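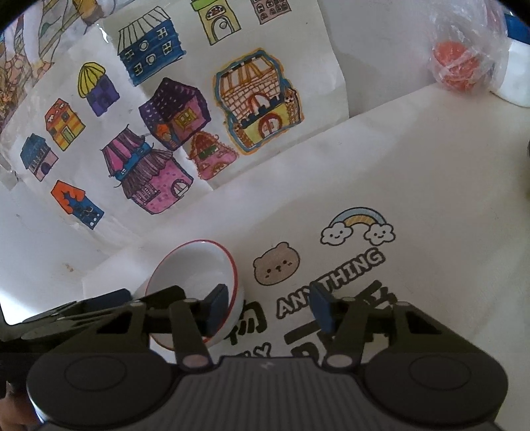
Who we are

Hi, I'm Kwabena Darko, and I started Tesico because I was sick of watching robots get taught by people typing numbers into a screen. You wouldn't teach a kid to pick up a bowl that way! So we do it by hand - you hold the gripper, you do the job, and the recording becomes the lesson.

There are six of us now. Most days somebody's at a table with a gripper in hand, going for the rim of a bowl (ceramic, steel, whatever's in the cupboard) over and over. My own record is 126 goes in a day, and my wrist let me know about it.

What we teach

Household stuff, mainly. Bowls are my favourite, because you've got to get one finger inside the rim and the other outside, and a shiny metal one behaves nothing like a little white one with a coloured edge.
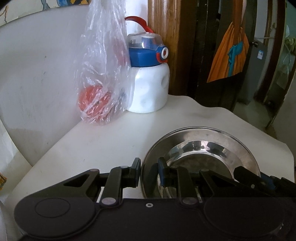 Come and have a go

We run an open afternoon every May, and you don't need any background at all. Last time we had 67 people through, and my neighbour's nan was better at it than I am. Bring the kids, bring your favourite bowl - just drop us a line first so we can put the kettle on.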